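I keep seeing the claim that wooden alphabet blocks teach kids to read. I have owned a set for nearly two years, I have a four-year-old, and I would like to see some evidence.

The set is from Puvinby. The box said "early literacy system." It is blocks with letters on them. My grandmother had the same literacy system in a coffee can.

What my kid has learned from the blocks so far: they stack. They fall. They hurt if you step on the corner. None of this is reading.

My sister-in-law Kinga swears by hers. She says her son knew his whole alphabet from blocks by the age of three. I asked if he also watched the alphabet song 900 times on her phone. She changed the subject.

The other claim is "open-ended play." I've read that phrase on every toy listed above a certain price. A cardboard box is also open-ended. It is literally open at the end.

Then there's the storage advice. One toy rotation guide says to put most of the blocks away and leave out a small handful, so the child "meets each letter as a friend." OK. We tried it, starting on a Monday.

Day one, she asked where the other blocks were. Day two, she asked where the other blocks were. Day three, she found the other blocks.

I will say the small handful was easier to clean up. I'll give them that one. It's a point for my back, though, and the guide was selling it as a point for her brain.

Norbert Simon asked in the replies whether the big set is better value. I looked. Orstead sells one with 132 blocks. Think about where you would put 132 blocks. Think about the sofa.

Also, check the letter counts before buying any of these. A set can have loads of blocks and still not let you spell a normal name. Ours can't do Hannah. Guess what my daughter is called.

Someone will tell me to use an upside-down U for the missing N. I have tried this. She is four and she was not fooled.

About the wood. People get misty about wood. "So much warmer than plastic." Ours have been chewed, dropped in soup and left out in the yard through most of October, and they held up fine, so the wood people have a case. I just don't think it makes anyone a better speller.

What does seem to help a bit – and I say this through my teeth – is scale. Few blocks, big bare table, nothing else competing. On the rug they turn into gravel. On a table she at least looks at them.

Ten is a decent number if you want mine. You can push them into a couple of loose bunches and leave it at that. No tray, no felt mat, no "invitation to play" with a sprig of eucalyptus. 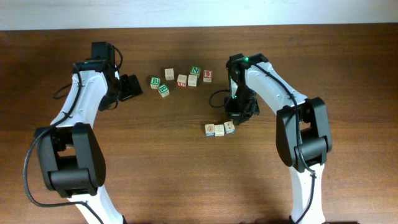 The bunches matter more than I expected. If I line the blocks up in a row she treats it like a fence and knocks it down. If they're scattered in little groups she starts moving one from here to there, and now and then she'll name a letter on the way. Usually H. She has strong feelings about H.

Is that learning to read? I don't think so. It's learning H.

Dumisani Adams (teaches kindergarten, more patient than me) wrote to say that knowing a few letters from your own name is a normal place to start and I should relax. Fine. I notice he didn't say I needed to buy anything.

I did look at the "upgrade," by the way. Stemier has a learn-to-spell block kit with a parent guide and a cotton sack. The guide has 20 activities. I read the sample page and the first activity was "build a tower."

So if you already have some blocks in a closet, use those. If a relative wants to give you some, say yes. If you're about to pay extra because a box has the word "literacy" on it, I'd hold off and get a library card.

And if anyone has a spare N, any brand, any color, teeth marks OK, my messages are open. We need two.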